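Clunside Robotics Club: Frequently Asked Questions

Who can join?

Anyone in school years 9 to 13 who lives or studies in Clunside. You don't need to have built or programmed anything before. Members who have left school can stay on as helpers, and several have.

When and where do you meet?

Twice a week in term time, 4.30pm to 6.30pm, in the design block at Clunside School. Use the side entrance on the car park side, as the main doors are locked at four. We stop for the summer at the start of July and come back in September.

How much does it cost?

There is a subscription of £10 a term, which goes on cable, batteries, filament and biscuits. If that is a problem, speak to Zorica Mladenović and it will be waived without any paperwork. Members don't buy robot parts.

What do I need to bring?

A laptop if you have one. There are club laptops for those who don't. Long hair has to be tied back and lanyards come off before you work near the arm.

What are you working on this year?

The main project is our entry for the Lacroix Cup, household class. Each team's arm has to carry out a set of chores on a tabletop, and this year's set is folding a towel, stacking it on another and putting both on a shelf. There is a smaller group building a line follower for the junior class, and newer members usually start with that.

Do you write all the movements by hand?

No. For the folding task, members guide the arm through the job and we record the joint positions along with the pictures from the wrist camera. The recordings are used to train a model, which then has to do the same thing without anyone holding the controls. We have set ourselves a target of 300 usable recordings before the regional round.

Why towels?

They are in the rules, so we had no choice this year. They are also a fair test. A block stays the same shape when you pick it up and a towel doesn't, so a movement that worked on one attempt may miss the cloth completely on the next.
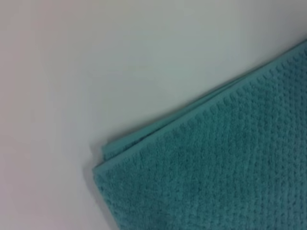
Recordings are checked by a second member before they go into the training set. The checker looks at whether the towel is square to the table, whether the gripper took one layer or more, and how the fold was left at the end. Our most common argument is about edges that don't line up. On the teal towel you can see a strip of the lower layer showing past the hem of the top one, widest near the corner and tapering off along the edge. The cup rules allow a small overlap like this but take points off once it passes a finger's width, so we log it with a note and keep the recording. Anything with a layer folded under by mistake is thrown out.

Do the judges use our towels?

No. Teams practise on whatever they like, and the judges supply their own on the day. We train on several colours and weaves so that the model doesn't get used to one. If you have old hand towels at home, clean ones are welcome.

Which arm do you use?

The Flandholm, a six-joint desktop arm bought with a £4000 grant. The gripper fingers are our own design, printed in the club and covered with thin rubber. Kwabena Korletey keeps the drawings and can show you how to change a worn pair.

Can I take the arm home?

No. It stays bolted to the bench. You can take a copy of the recordings home and train on them there.

How long is a training run?

On the club computer it takes one night, so we start it as we lock up. Please don't switch that computer off, even if the screen is blank.

Is it safe?

The arm is slow and there is a stop button at each end of the bench. New members are shown both before they touch anything else. An adult is always in the room while the arm is powered, usually Themba Hlongwane or Balakrishnan Pisharody.

Do I have to go to the competition?

No. The regional round is in Bikanholm and the coach has limited seats, so teams are chosen at the end of the spring term. Attendance counts for more than experience. Parents' consent forms have to be in before a seat is confirmed.

How do I sign up?

Come to any session and ask for a form. Under-16s need a parent or guardian to sign it. You can try two sessions before you pay.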